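Graltari Handheld Gripper Pair

Home > Equipment > Teaching tools > Handheld grippers

I've been running the packing side of our shop in Grostton for 9 years, and I'm the one who writes up the gear we end up keeping. We bought our first Graltari pair back in August, we now own 2 pairs, and I get asked about them enough that Vass (they're the dealer we bought from) let me write this page myself. So it's a bit longer than their usual ones. Sorry!

What you get is a left gripper and a right gripper, made to be held in your hands. You do an ordinary job with them, picking and placing and sorting, and the way you moved gets saved so a robot arm can be taught the same job later. No joystick, no typing in positions. If you can pick up a dish towel with kitchen tongs you can do this, although your first hour will be clumsy and you will drop stuff.

Our first job with them was mixed returns, the crates where everything comes back in one heap, hard things and soft things together. I'd been told for years that it was too messy to automate. We recorded 3,636 runs before the arm at the end of line two got its own crate to work from, and I did a good chunk of those myself.

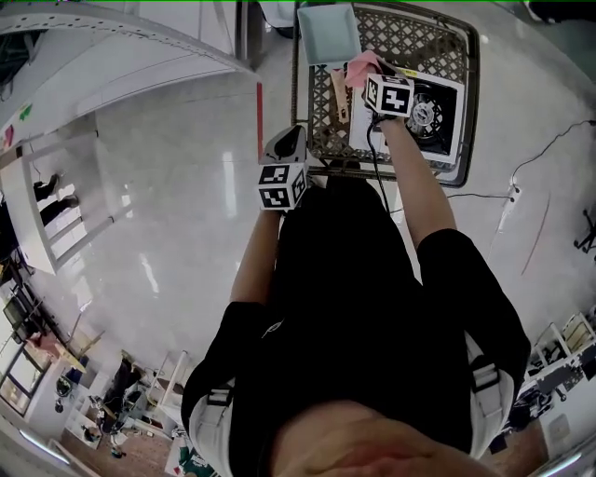
Posted by the packing floor lead, Grostton
Filed under: Handheld grippers, Customer write-ups

Cloth was the hard part for us. A block or a box you can grab pretty much how you like, but cloth folds over on itself and takes its neighbor along for the ride, and you find out how much you normally do with your fingertips without thinking. My advice is to slow way down on the soft items and pinch a corner. The runs where I hurried were the ones we threw out.

What changed for the crew

This is the part people call me about. When the pair showed up there was a lot of grumbling, and some of it was mine. I figured we were training our own replacements. What happened in our case is that the arm took over the first pass on returns, and the two people who used to stand there all shift now check what it sets aside and handle repairs. They had a say in it, which I pushed for. One of them likes the new work a lot better. The other misses the radio at the old station (it doesn't reach the repair bench) and says so daily.

The recording itself turned into a job, too. We pay an extra rate for it, and we settled that before anybody picked up a gripper. Please do the same at your place. The people who know the work best are the ones you want holding these things, and they're teaching, so pay them like teachers.

It's tiring, by the way. Your arms are out in front of you the whole time. We do short turns and swap, and we moved the work lower for our shorter folks after the first week of sore shoulders.

The good and the not so good

I like how fast a new person gets going. Most of ours were making usable runs by lunch. I like that you can bring them to the real crate at the real station.

I don't love the cable. It gets under your elbow until you learn to route it along your arm. Keep the marker cubes clean as well, we wipe ours at the start of every shift. And the manual is thin. The Farton office answers the phone, but only until 4 p.m., and guess when we always have questions.

Before you order

Pairs only, they won't split a left and a right. Try them on your own items first if you can, Vass has a loaner set and it's worth the wait. Plan on some 100 practice runs per person that you won't keep. I thought that was padding when they told me, and then I watched my own.

Price and lead time are by quote from Vass. Spare jaws and cables are listed under Parts.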